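第四章 演出团体登记与场次排定（戈克利艺穗节参演手册）

本章写给第一次带戏来戈克利（Gorkley）的剧团。请在收到录取信之后、开始印海报之前读完，大约一杯茶的工夫。

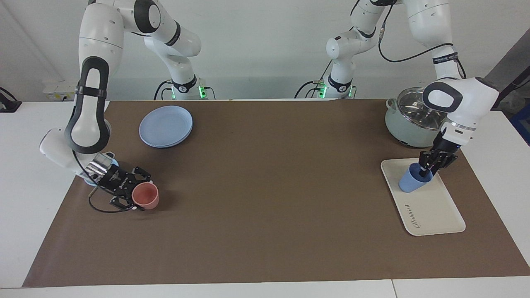 有个去年来过的剧团留言说，他们最后悔的是先订了车票再排场次，结果首演落在抵达当天的下午，演员拖着箱子直接进了化妆间。“请务必把排场次那一节放在最前面，”留言里写道，“我们是演完第三场才翻到它的。”

这条意见我们听进去了，所以今年的章节顺序做了调整：先排场次，再填技术单，最后才轮到票务和宣传。老朋友们翻起来可能会觉得别扭，请多包涵，内容都还在，只是搬了家。

4.1 开始之前

请先把下面几样东西放在手边，中途离开页面的话，系统只替您保留已经按过“暂存”的部分。

录取信上的剧目编号（字母 G 开头，印在右上角）。
全剧时长，从观众灯暗到谢幕结束，包括中场休息。
演员与随团人员名单，名字请与证件一致。
剧目简介，中文不超过500字。

注意：时长请填真实的数字。我们很理解大家想把戏写短一点，好挤进热门时段，可是戈克利的场地一天要轮好几个团，您超出的每一分钟，都是从下一个团的装台时间里拿走的。拿不准的话，请找个下午完整走一遍，掐着表。

4.2 选择场地

今年开放登记的场地有三处，脾气很不一样，请慢慢看。

穆克索普厅（Mukthorpe）：184座，镜框式舞台，有正经的侧幕和吊杆。适合有布景的话剧、小型音乐剧。它的后台在地下一层，楼梯窄，大件道具要走后院的货门，请在技术单里勾选“使用货门”，不勾的话当天不会有人来开锁。

克拉姆维尔阁楼（Clumville）：132座，三面观众，离演员近得能听见呼吸。独角戏、说书、双人戏在这里特别讨好。屋顶是斜的，靠墙一侧个子高的演员要低头，踩高跷之类的节目请不要选这里。

塔纳萨恩院子（Tanasarn）：露天，不设固定座位，观众自带垫子。形体、偶戏、街头喜剧都很合适。晚上邻居要休息，扩音设备在九点半以后必须关掉，这一条没有商量的余地。

1. 登录后点击“我的剧目”，输入剧目编号。
2. 在“场地意向”里选出第一和第二志愿。两栏不能填同一个地方。
3. 如果您的戏只能在某一种舞台上演，请在备注栏写一句为什么。写得具体些，“需要观众从三面看到箱子打开”就比“艺术需要”好用得多。
4. 按“暂存”。

4.3 排定场次

5. 打开“场次日历”。绿色格子可以选，灰色格子已经有人，黄色格子表示有另一个团正在考虑，一小时后会自动变绿或变灰，不妨先去倒杯水再回来看。
6. 至少选三场，至多选六场。首次参演的团体，我们建议四场，中间空一天。口碑需要一点时间在排队的人群和咖啡馆里传开，演员的嗓子也需要歇一歇。
7. 首演请安排在抵达次日或更晚。系统会问您的抵达日期，请照实填写。
8. 检查一遍前后场的间隔。装台和拆台各有二十分钟，已经算在格子里，不需要另外预留。
9. 按“提交场次”。页面顶部出现回执号之后，才算提交成功，请抄下来或截个图。

注意：提交之后还可以改一次。第二次起需要写信给排期组，他们人手不多，回信会慢一些，着急也请客气一点。

小提示：大家都爱抢周末晚上，那当然热闹，可是同一时间开演的戏也最多。往年有几出很受欢迎的小戏，偏偏是在工作日的下午慢慢演满的。下午来的观众往往已经看过好几部，很愿意碰碰运气，散场后也更肯站在门口跟您聊上半天。剧评人也常在这个时段走动，晚上他们多半要去赶大戏。

4.4 填写技术单

10. 灯光：三处场地都使用统一的基础布光，您可以在此之上增加四个特殊光位。请用文字说明它们照在哪里、什么时候亮，不必画得很漂亮，看得懂就好。
11. 音响：请把所有音乐与音效合并成一个文件夹，文件名前面加上顺序号。播放时操作员只看顺序号，不看曲名。
12. 道具：凡是需要两个人才能搬动的，请逐件列出长、宽、高。
13. 特殊效果：烟雾、明火、闪光、面粉、水，都要申报。用水的戏请另外写明地面怎么擦、由谁来擦。

警告：明火在克拉姆维尔阁楼一律不批准，蜡烛也不行，请改用电子蜡烛。在另外两处使用明火，须由随团人员手持灭火毯在侧台候着，整场不得离开。

14. 合成排练：每个团有一次，时长为三小时。请带着完整的演员阵容来。如果时间不够，先走灯光和声音的切换点，台词可以跳过去，演员们通常会有一点舍不得。

4.5 缴纳押金

15. 押金为3,000元，不论场地大小。拆台后场地完好、钥匙归还，会退到原来的账户。
16. 付款时请在附言中写上剧目编号，只写编号，不要写剧名。同名的戏年年都有，单是《麦克白》就够我们头疼的了。
17. 收据会寄到登记邮箱。三天还没收到，先翻翻垃圾邮件，再来找我们。

4.6 常见的麻烦

日历打不开：多半是浏览器太旧，换一个再试。手机也能用，只是格子很小，容易点错日子。

简介超过字数：系统会把多出来的部分直接截掉，连标点也不留。请自己先删好，别让您的故事停在半句话上。

演员临时更换：在“人员名单”里修改，并重新上传证件照片。开演前一天的中午以后，线上不能再改，请到节日办公室的窗口办理，带上新演员本人。

剧目改名：2月以前随时可以；过了2月，节目册已经送去排版，只能在网页上改，纸质册子上仍是旧名字。不少团会在自己的传单上补一行“原名某某”，效果挺好。

想请剧评人来看：请在提交场次之后，到“媒体席”页面勾选愿意留票的那几场，每场可留四张。首演不一定是最好的选择，第二场或第三场，戏往往更松、更稳。留出的票如果在开演前半小时还没有人领，会自动放回票房。

本章内容更新于2023年5月23日（星期二）。票价设置、学生票与套票，请接着看第五章。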